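June, late evening

Bad day on the arm. I want to get it down while I still have the order of things straight, since Ashok will want a report and I will be asked what I saw and when.

We started the long run a little after eight in the morning. The plan was 272 cycles on the cup task before lunch and the same again after, with the three-finger gripper and the new wrist cable. Cledwyn had routed the cable himself the night before and tied it off in two places. I looked it over and signed the sheet. I should say that plainly. I looked at it with the arm parked, and I did not ask him to swing the wrist to its limits while I watched the slack.

The first hour was dull. The arm went to the cup, closed, lifted, set down, opened, went back. I ate a roll at the desk and answered mail from Fenddale about the spare fingertips. They still want payment before they ship.

The first sign was at cycle 54. The hand stopped over the table for almost a second and then went on. Nothing in the log except a late reply from the right finger. I wrote it in the book and let the run go on. Nayeli asked if I wanted to stop and check the connector. I said we would look at lunch. Wrong call, and mine.

After that the late replies came every few cycles. Each time the controller waited, got its answer and caught up by moving faster on the next leg. I didn't know it did that. Karabo says it is in the Valderrama manual, in the section on timing, and that the catch-up speed is on by default. I have had that manual on the shelf for two years. 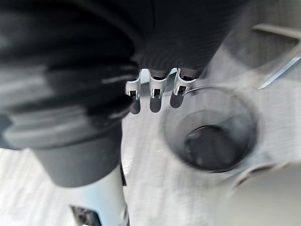 The fault itself came just before eleven. The right finger did not report at all, the controller took the last good value as true, and the hand went sideways with its fingers still down. It caught the cup and threw it off the table. Then it kept going until it met the side guard and the force limit tripped. The whole thing was over before I got to the stop button. I hit it anyway.

No one was hurt. Nayeli had been inside the tape 10 minutes before to wipe the table. She went in the way we all do, with the arm paused and the power still on, because a full restart costs us 14 minutes. I keep coming back to that. A pause only holds if the controller knows where the hand is.

I locked the power off and we left everything where it was until Ashok came down. He was calm about it. He asked who had been inside the line that morning and for how long, and he wrote the answers down. Then he asked to see the sheet with my name on it. He didn't say anything about it, just took a copy.

In the afternoon Cledwyn and I took the wrist apart. The plug for the right finger was seated but the latch was not down. With the wrist turned all the way over, the cable goes tight and pulls the plug back by maybe the thickness of a fingernail. Turn it back and the contact is good again. We could make it fail by hand, over and over. Cledwyn was upset and kept saying he had heard it click. I told him a click you can undo by turning the wrist is a routing problem first. He needs more slack there and a clamp near the plug. He has ordered the clamp from Ustitz.

Damage: one fingertip scratched, one guard panel bent, the cup cracked down one side. The gearbox turns freely and sounds normal, but I don't trust it until we have run the slow test.

What changes from tomorrow, agreed with Ashok and Karabo:

Power off and key out before anyone crosses the tape. The 14 minutes are lost and that is that.

Catch-up speed set to off. Karabo did it before she left and I checked the setting – part number 864 in the list, for when I forget.

One missed reply from any finger stops the run. Two of us sign for cable work, and the wrist gets swung to both ends while we watch.

Cristian called from the Huteo site around six. They have the same hand and the same cable kit. I told him about the latch and he went out to look while I held the line. Theirs was down on all three, but tight at full turn like ours. He is stopping their run until the clamps come.

Home by nine. Rice and eggs. I need to be in early to write it up for Ashok before the slow test, and the bent panel has to come off first.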